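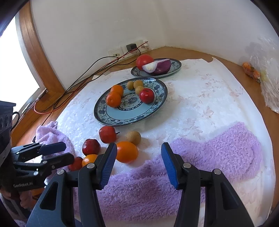 Part-time kitchen and guest helper wanted, Irska guesthouse, Valtden

We are a small family guesthouse with 11 rooms, and we look for a person who will help us with breakfast and with the rooms from the end of August. The work is 2 hours in the early morning in the kitchen, then the rooms until noon. In the busy weeks we may ask for an evening also, but we always ask before and we pay it extra.

What you will do:
Set the tables and prepare cold plates, eggs and coffee
Wash up and keep the kitchen in order
Change the beds and bring the linen to the laundry in Isau
Answer simple questions of guests about buses and walking paths

You do not need a diploma. Experience in a hotel or a café is welcome, but Setareh Parsa, our cook, will teach you everything in the first week. English is necessary, another language is nice to have. A driving license is a big help – the laundry is not near, and the bus goes seldom.

We offer a contract until the end of the season, breakfast and lunch on working days, and a small room in the Havlíček house if you come from far away. The room is paid separately and has a shared bathroom. Pets are unfortunately not possible there.

Please write a short letter about yourself and tell us from which day you can start. One page is enough, and a photo is not needed. Send it before 2020-08-08 to Minttu Honkanen at the guesthouse office, or bring it by hand in the afternoon. We answer to every letter, but please give us a few days.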